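10/17/20
Glider bearings, second batch

Took the base off the Dindalel glider that came back in March for squeaking. Both front swing arms show wear on the inner face of the bushing, more on the left. The rear pair are fine. Petrică thinks the seat frame is out of square and loading the front arms. I measured the diagonals and the difference is 2 mm, inside what we allow. Not convinced either way.

Fitted Vimum bushings to the left side, left the original Relener ones on the right, so that both run under the same load. Grease on neither. Bolts done up to the usual setting, then marked with paint pen so we can see if they creep.

Ran the rocker rig with the 50 kg bag on the seat. Stopped at 1,322 cycles when the noise started again. It comes from the right, under the arm rest, once per swing at the back end of travel. Left side quiet. Cheuk-hei listened with the long screwdriver against the frame and put it at the rear bolt of the front arm, not the bushing. Took the bolt out: bright ring under the head where the washer has been turning. Paint mark had moved by a small amount. The left bolt had not moved.
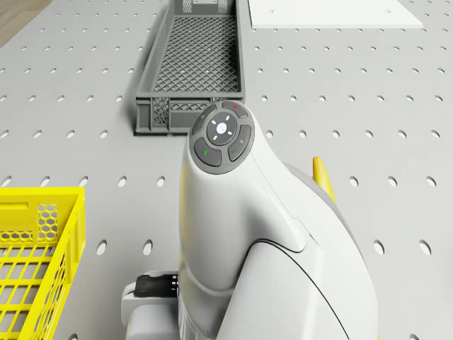 Same table and arm, second view:

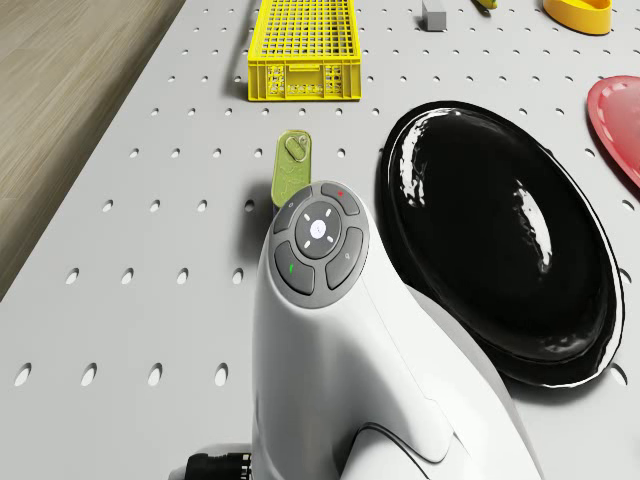

So there may be two faults in this chair and we have been treating them as one. The worn bushing gives the dull knock Veronica wrote down on the return sheet. The squeak is the washer. Changing the bushing alone would not have cured it, and I suspect that explains the chairs that came back twice.

Swapped the plain washer on the right for a nylon one, 2 mm thick. This uses up most of the spare thread, and the lock nut only just catches its insert. Needs a bolt 5 mm longer. Ratih to ask Barbu whether they stock that length in zinc - the black ones shed their finish on the cushion cover last time.

Swivel plate: not touched. Slight play at the centre, same as the new one on the shelf.

To do
- rerun with long bolts on both sides, same bag, same speed
- cut one of the old bushings in half and look at the wall
- Iulian wants the diagonals checked again with the seat loaded
- find out who has the good feeler gauges

Rig left switched off at the wall. The counter does not hold its figure when the power goes, so write it down before stopping.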